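The owner of Wurkum on loose trousers, loud prints and a good hem

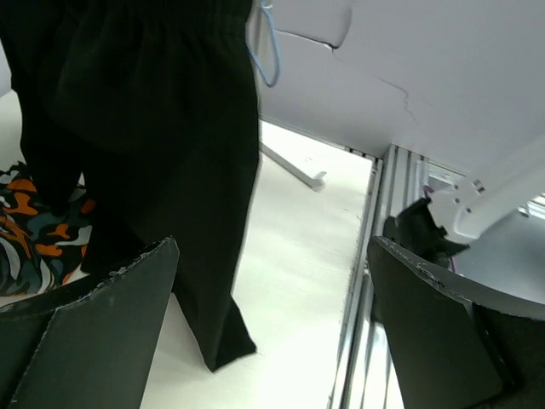
Ask the owner of Wurkum how the shop began and the answer is one pair of trousers. "I had a pair I wore until the seat gave out," she says. "I took them to pieces on the kitchen table, traced every piece onto newspaper, and that was our first pattern!" The shop on Baidoo Street still sells mostly that shape: black, loose in the leg, gathered into a soft waistband and falling in long folds to a hem just above the floor. She talks about those folds the way other people talk about their gardens.

"It's all in how much cloth you put into the waist," she says. "Too little and they look like office pants. Too much and you're wearing a curtain. We made 2 samples before I was happy, and I still go back and forth on the second one."

The length is what customers argue with her about most. Plenty of them want it shorter. She will take it up for them, at no charge, but she asks them to walk the length of the shop first – "up and down, properly, like you're late for a bus" – and a good many change their minds.

And why black? She laughs. "Because I love color, and I want somewhere to put it." Her other great enthusiasm is for camouflage-type prints in shades no soldier would go near, orange with navy and dark teal being the current favorite. She likes a print like that low down in a room or over a shoulder, close to something plain. "Orange next to black just wakes up. I could look at it all day, and some days I do."

Her cloth comes from Illham, a small mill she found after a long run of disappointing swatches. The first order was 519 yards, which filled the back room and part of the hall. The latest was 1,115, and she has rented a second room for it.

She has no plans to grow much beyond that. Wurkum can sew up to 1,000 pairs a year with the machines it has, and she would like to stay where she can still check the waistbands herself. "Elastic is the thing people forget until it twists," she says. "I stretch every one over my knee."

In January she starts on a winter weight, same cut, thicker cloth. She has already been wearing the trial pair to walk the dog.

7 December 2022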